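Print | E-mail

Coffee drinkers wanted for a taste study at Flaltora

Hi all — I'm looking for 52 people to drink coffee with me in July, and I'd love you to be one of them! We're comparing two roasts, Ñahui and Brasora, and I want plain opinions from people who drink the stuff every day (no fancy tasting words needed).

You'd come to our Skurkilari kitchen twice, for nearly 100 minutes each time, and fill in a short form after every cup. You need to be over 18, not pregnant, and happy with black coffee. Please don't smoke or eat anything spicy for two hours before you come.

A glass cup on the wooden table, then the white capsule machine on it, twice:

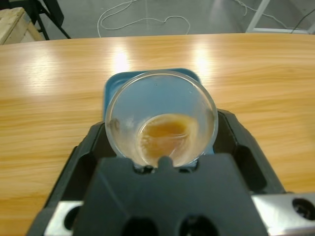
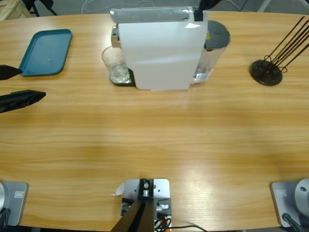
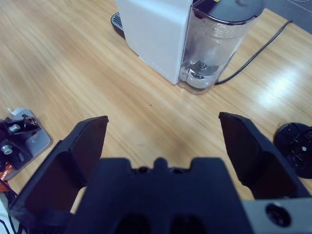 What you get

A 200 euro voucher once you've done both visits, plus your bus fare. Sorry, I can't pay for just the one visit.

How to apply

E-mail me with your age, how many cups you have a day and which mornings you're free. If you've been in one of our tea studies, say so — you can still join. I'll write back to everyone, even if we're full.

Print | E-mail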